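3.2 Open day procedure

Visitors came through in groups of 7, 13 groups in total over the day. Each group got a short talk, then the live demonstration, then questions. The talk was cut after the second group, it ran long and people wanted to see hands on things. Staff from Wostorstead handled the door. Varus supplied the recording software, Apaza the arm used in the second room (Section 4).

The first station was the sorting task done by a person, so that visitors could see what the policy is trained on before they saw the policy itself. Head-mounted view, both hands, one small table, household goods in their own packaging. No script for the order of items. The demonstrator was told only to keep both hands in view and to clear the heap into groups she found sensible. Visitors watched the feed on a monitor next door. Each run lasted until the table was sorted or the group had to move on, whichever came first.

Packaging was the point of this station. Most of our earlier recordings used rigid objects on a plain surface, and the gripper people kept asking for film, pouches, clear bags. So, a heap of it, on a glossy patterned cloth. Figure 3 has the left hand pinching a dark plastic packet while the right holds a woven pad against a black fabric item in a clear bag. Two-item grasps like this one are hard to label: is the pad being held, or used to press? Annotators split on it and we kept both labels. Boxes are easier, e.g. the long mint-green one on the right side of the table.
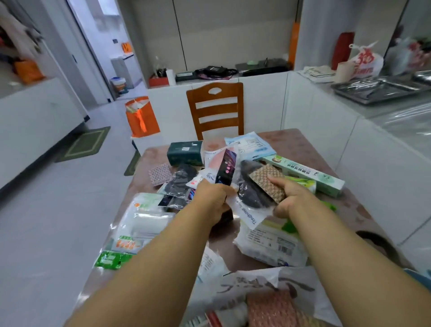
Figure 3. Sorting station, head view. Both hands occupied; white bag printed "Tenghone" under the hands.

3.3 Visitor feedback

Forms were handed out at the exit, 58 came back. Short form, free text, no scores. Read and grouped by Deisy Villanueva on 2020-04-19, before any of us had looked at the robot logs.

The comment that came up most was about speed. People expected the human run to be slow and careful and it was'nt. Several asked why the robot pauses before touching a bag when a person just grabs. Fair question, see Section 5. Other comments: monitor too small, too much talk at the start, could not tell which hand was being tracked. A few wanted to try the headset, we had no spare.

One limit to note. Visitors saw the human station first every time, so what they said about the robot is colored by it. We plan to swap the order in October, with the Lurix set of 2000 clips availible for comparison.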